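Plutgate Blurbs
Back-cover copy from romance novels, with trope and heat labels

Release 3, October 4, 2023
Maintainers: Nanami Sasaki, Shota Tsuchiya
Questions about labels: Nkechi Oyelaran
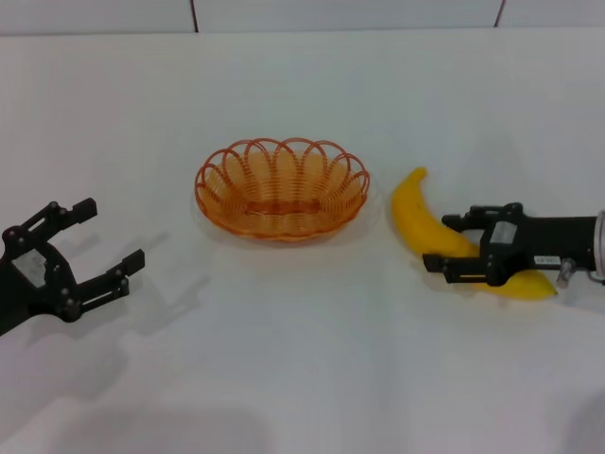
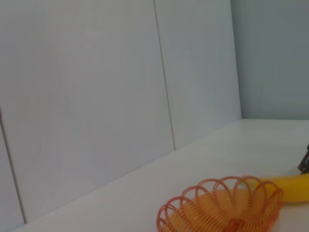
Overview

Plutgate Blurbs is a set of back-cover texts from contemporary, paranormal and historical romance novels published by Plutgate and its digital line, Skundance. Each text is stored with the metadata of the edition it came from and a set of labels assigned by readers. The set was built for work on catalog search, shelf placement and blurb length. It does not include the text of the novels, cover art or reader reviews.

A blurb here means the copy a shopper sees before opening the book: the tag line, the main paragraphs and any closing question. Praise quotes, award lines, author biographies and "also in this series" lists were removed. Content notes were moved to their own field.

Files

blurbs.tsv – one row per edition, with the text and edition metadata
labels.tsv – one row per label per reader, before merging
labels_merged.tsv – one row per blurb, after merging
series.tsv – series names, reading order and known alternate titles
tropes.txt – the closed list of trope labels with short definitions
CHANGES – differences between releases

All files are UTF-8 with Unix line endings. Tabs and line breaks inside a blurb are written as \t and \n. Curly quotes, long dashes and spaced ellipses are kept as printed. If your tokenizer treats three periods and the single ellipsis character differently, normalize first. The older Skundance copy uses both, sometimes in the same paragraph.

Fields in blurbs.tsv

blurb_id: Stable across releases. IDs of withdrawn rows are not used again.
work_id: Shared by all editions of the same novel.
title, subtitle: As on the title page. Series names are not repeated in the subtitle even where the store listing did so.
pen_name: As printed. No attempt is made to link pen names to legal names, and requests to do so will be declined.
line: Plutgate or Skundance.
subgenre: contemporary, paranormal, historical or mixed.
tag_line: The opening hook when it is set apart from the body. Empty if there is none.
body: The main text.
closing_line: Filled only when the last sentence stands as its own paragraph.
content_note: Publisher's wording, not ours.
pov_promised: first, third, dual or unclear. See below.

The pov_promised field records what the blurb suggests about point of view, and it is often wrong about the book. Several dual-narrator novels were sold with copy written wholly from the heroine's side. Do not use this field as a label for the novel.

Labels

Readers chose from a closed list of 24 trope labels. A blurb may carry any number of them, including none. The list was drafted by Miyuki Nakajima and revised after the pilot round, when "enemies to lovers" was found to be swallowing both "rivals" and "bad first meeting". These are now three labels. "Secret past" and "hidden identity" also remain separate: the first is for something a character did or suffered, the second for a name or role that character is using now.

Heat is scored from 0 to 4 on the blurb text alone. A score of 0 means no physical attraction is mentioned. A score of 4 means a sexual act is stated or plainly implied. Readers were told to ignore the cover, the pen name and anything they knew of the series. In practice two of them had read much of the Hodoroagă books and were kept off that series.

Every blurb was labeled by three readers working alone. A trope was kept in the merged file if at least two chose it. Heat is the median. Ties do not arise with three scores, but a missing score does occur in a few rows, and in those rows heat is left blank. The unmerged file is included so that you can apply another rule.

Disagreement was highest for "second chance". Some readers applied it whenever the leads had met before; others wanted a past relationship. The definition in tropes.txt now asks for a past relationship, but rows labeled before July were not redone. They are marked old_def in the notes column of labels.tsv.

Text preparation

Copy was taken from the publisher's own product feed, exported through Pivix. Where the feed and the printed jacket differed, the jacket was used. Blurbs shorter than 100 characters were dropped, as most of these were placeholders for unannounced titles. Blurbs cut short by the feed with a trailing "..." were restored from the jacket by Hinata Ebihara. Where no jacket could be found, the row has truncated = 1.

Spelling errors were left alone. Character names that change between the tag line and the body were also left alone – this happens more than one would expect in reissues, where a hero was renamed and only part of the copy was updated.

Duplicates were removed within a work only if the body matched exactly after case folding. Reissues with rewritten copy are kept as separate rows with the same work_id.

Suggested split

The split column has train, dev and test. All books in a series fall in the same part, and so do all books under one pen name. Random splits by row will leak badly. Series copy reuses whole sentences, and the town or band or pack named in book one is named again in every later book. The dev part holds 100 works, and 20 of them were read in full to check trope labels against the novel. The results are in CHANGES under release 2.

Known problems

Male-male and female-female pairings are present but few, and nearly all of them come from Skundance. Historical titles are mostly Regency.
The rock star and motorcycle club books share so much vocabulary that simple classifiers confuse them.
Anthologies have one blurb for several stories. The labels cover the whole blurb and should not be assigned to any single story.
Some content notes were added by the publisher years after first release. The feed does not say when.

Terms of use

Blurb text remains the property of the publisher and is supplied for research and catalog work. It may not be reprinted as sales copy. Labels, definitions and split assignments may be reused with credit to the maintainers. To have a title withdrawn, send the blurb_id to either maintainer. The row is removed in the next release and listed in CHANGES by ID only.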